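Ernach Technical Institute
Automation Workshop Practice, Handout 9
Care of the Two-Arm Cell
Prepared by Fotini Tsakiris; checked by Omar Tarawneh

9.1 Before entering the cell

Students work in pairs. One partner stays at the stop button while the other has hands inside the walls. The key is signed out from Dwynwen Trevor and returned at the end of the session.

9.2 Cable conduit

The conduit is the part of the cell that wears soonest. Each arm carries its own, held to the links with zip ties. Move each joint slowly through its full range and watch the conduit at the shoulder, elbow and wrist. It must keep a free loop at every bend and must not rub on a housing. Replace a tie that has slipped, and trim the tail flush. Do not overtighten.

Carry out the check again with a workpiece in place. A shoe is used for this exercise, as both grippers must come close to it and to each other.
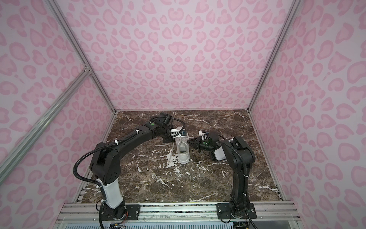 9.3 Base plates and rail

Inspect the bolts on both mounting plates. A loose bolt is marked, reported and tightened only under supervision. Brush out the grooves of the front rail. Wires near the bases are not to be pulled aside by hand.

9.4 Test run

Run the Dravley routine for 600 seconds at reduced speed. Stop at once if a conduit catches. Repeat the run if any tie has been changed.

9.5 Record

Enter the following in the cell log: names of both partners, ties replaced, bolts reported, result of the test run. Incomplete entries will be returned by Mr Tarawneh.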